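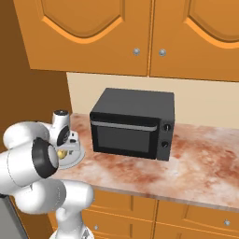 Browning is the part of this course I look forward to every time, so forgive me if these notes run long. Last session we did water and steam, and I want to start where we stopped, with the question somebody called out as we were packing up: why does a boiled potato stay pale when a roasted one goes gold? The short answer is water. As long as there's plenty of liquid water at the surface, that surface is stuck at 100 degrees Celsius or a bit under, and the reactions that make things brown and toasty hardly get going at that temperature in the time we give dinner. Once the outside dries, it can get hotter, and off we go. It's why I keep telling people with small kitchens that a countertop oven, like the black one on the marble up top, is a perfectly good place to learn this. You don't need a big range. You need dry heat and a bit of patience (and a tray that fits, please measure before you buy).

So, two kinds of browning. I mix up the order every time I teach this, so if your notes from the room are the other way round, leave them.

The first is sugar by itself. Heat plain sugar enough and it breaks down into a whole crowd of new compounds, some brown, some bitter, some that smell like a fairground. That's caramel. It takes quite high heat, and different sugars start at different points, fructose being the early one. Anybody who has made a honey cake has seen this, because honey has a lot of fructose in it and the top goes dark while the middle is still thinking about it.

The second is sugar and protein together, or to be fussier, certain sugars and the amino acids that proteins are built from. It can start at lower temperatures than caramel and it's behind bread crust, seared meat, roasted coffee and the edges of a cookie. Table sugar doesn't join in directly, by the way! It has to be split first. Glucose and fructose will do it, and so will the lactose in milk, and that's one reason milk brushed on a bun gives you more color than water does.

A lot of you asked about the baking soda trick. A pinch in the boiling water makes the surface of a potato alkaline, and browning likes that. It also breaks down the pectin on the outside so you get that rough, fluffy layer that crisps. Go easy. Too much and it tastes like soap, and I have served that to guests.

One more thing on color before we get to the practical. Yellow and brown are separate questions. A food can be yellow from pigment with no browning at all: carotenoids in corn, squash, egg yolk and yellow-fleshed potatoes, or turmeric somebody stirred in. Brown spots can come from heat, but also from enzymes (your cut apple), from bran, or from skin. When I ask you to write down the color of a sample, I want the color first and your guess at the cause in a different column. Last term half the class wrote "browned" for everything and then had nothing left to say. 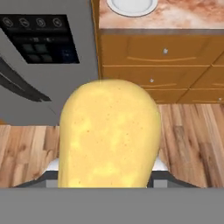 Butter yellow with paler blotches and tiny orange-brown speckles. Color column first, cause column second.

For the practical you'll cut one potato into even pieces and treat them in four ways: boiled only, boiled then roasted, roasted from raw, and boiled with soda then roasted. Label the tray before it goes in, on the foil, in pencil. Marker smokes a bit. Check every 8 minutes and write something down each time even if it's "no change". Use the Bakke potatoes if you can find them at the Mellstead market. They're waxy, so they hold their shape, but they brown less than a floury one, and I'd love for a few people to bring floury ones so we can compare.

Reading: page 81 onward in the Halham reader, the 1992 edition. The newer one moved this chapter and dropped the diagram of the crust, which I still miss. Skip the boxed section on frying, we'll do it with the fats session.

Also, the Zukton thermometers are back from being recalibrated. Sign one out, and put the probe cover back on when you return it. If yours reads more than a degree off in ice water, tell me and I'll swap it.

Bring an apron. Bring your October tasting sheets too if you still have them, we'll be reusing the smell words.

October, notes for the browning session, by your instructor
Last updated: 8 November 2022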